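Can a robot open and close doors around the house yet?

Posted 2018-09-15 by Qistina Ong

My mother lives alone in a one-story house in Turutow. She uses a walker, and the thing that gives her the most trouble is doors. She has to stop, let go of the walker with one hand, work the handle, pull, back up, and then get herself through before the door swings back. She can cook and she can dress herself. It's the doors that wear her out, and she has started leaving all of them open, including the one to the garage.

My brother saw a video of a two-armed robot on wheels that pulled a door open and drove through it. He wants us to look at getting something like that, and if it could pick things up off the floor and load the dishwasher he thinks it would pay for itself. I'm not so sure. The house has lever handles on every door except the hall closet, which has a round knob. The floors are wood and there are no steps inside.

Can a machine do this now, in a normal house, without somebody standing next to it? If it can't, what should we do about the doors in the meantime? We can spend a fair amount but not the price of a car.

Aslak Sjöberg

No. Get a robot vacuum if you want a robot, and put automatic openers on the doors. The videos are sped up, and you don't see the times it missed. I wouldn't let one near somebody with a walker.

Aba Quaye

I do maintenance in an assisted living building and can speak to the second half. I don't know much about robots.

A door that opens itself is a solved problem. You can buy a low-energy swing door operator that mounts on the frame above the door. It runs from a wall button or a remote she can hang on the walker. It needs power at the door and a latch that will release, so with a lever handle you either change the latch or add an electric strike. Have an electrician look at the garage door before anyone orders parts. A door between a house and a garage often has to close by itself and latch under the local fire code, and you don't want an installer who doesn't know that. Please get your mother to stop leaving that one open in any case.

For the inside doors, think about which ones she needs at all. In our building we took a lot of doors off their hinges and stored them, and the residents didn't miss them. If she wants the bedroom door and the bathroom door, keep those. Swing-clear hinges give a walker more room and they cost about what a dinner out costs. The closet knob can be swapped for a lever in ten minutes with a screwdriver. Check how heavy the doors feel, too. Sometimes the closer is set too stiff or the door is rubbing on the frame, and a little sanding does more than any gadget.

Sorry I can't tell you about the dishwasher. We have people for that.

Afiq Yusof

I work on robot arms, mostly in simulation, so take this as the view from one lab.

Your brother isn't wrong that it can be done. A robot with two arms can open a lever-handled door. The question is how often it works, and on which doors. We have a simulated house set up in Bilach, which is the software our group uses. Over one weekend we ran 300 attempts at the same kind of door, and 214 ended with the door open far enough for the base to drive through. That is in a simulator, where the lighting doesn't change unless we change it and the handle is always fitted correctly. On a real door in our hallway the number is worse. I would not want to tell a person with a walker that the door works most of the time.

What goes wrong is fairly dull. The gripper stops a little short of the lever and closes on air. Or it gets the lever down and then slips off before the latch clears. A door is also a moving part with a fixed path, so once the hand has hold of it the arm has to follow the arc. If the arm follows its own idea of the arc, either the grip goes or the robot pulls against the hinges until a safety stop trips. Then a person has to come and reset it. Pulling is harder than pushing, and a door with a closer on it is harder again, because something has to hold it while the base moves. Round knobs are worse than levers. If you do nothing else, change the one on the closet, as Aba said.

Seeing the handle is its own problem. A camera near the hand sees very well what is between the fingers and not much else, and when the arm swings past a cabinet or a window the view is mostly wall. A camera higher up on the body gets the door and the handle together, but then the arms get in its way.

As for the other chores, picking a sock up off a bare floor is within reach for a slow machine with someone watching. Loading a dishwasher is not, unless you are happy to lose glasses. The same goes for the small shops that write to us. Carrying bins from one known spot to another works today. Opening whatever cupboard happens to be there and taking out the right thing doesn't.

There are firms that will rent you a research robot, Brastance for one, but they expect an engineer at the other end. One attempt at a door can take 30 seconds when it goes well. Your mother would be through it before the arm had finished planning.

I'd put the money into Aba's list and ask again in a few years. Some views from the simulated house, so you can see the sort of thing the software has to work from: 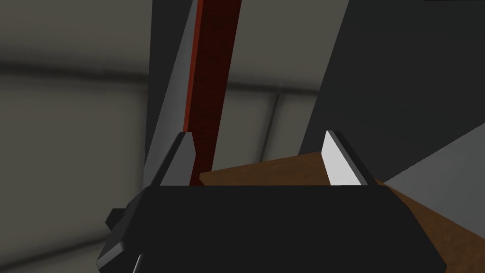
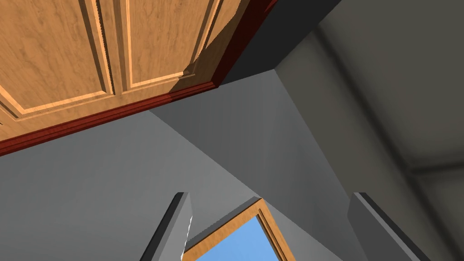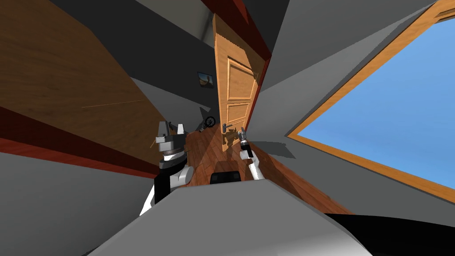
Simulated house. Gripper fingers show in all three; the door and its lever handle are in the third.

Huguette Cordier asked me under another thread whether the arm could be fixed to the wall next to the door, with no base to drive. It could, and it would be more reliable, but at that point you have bought a very expensive door opener.

Last updated: May 2019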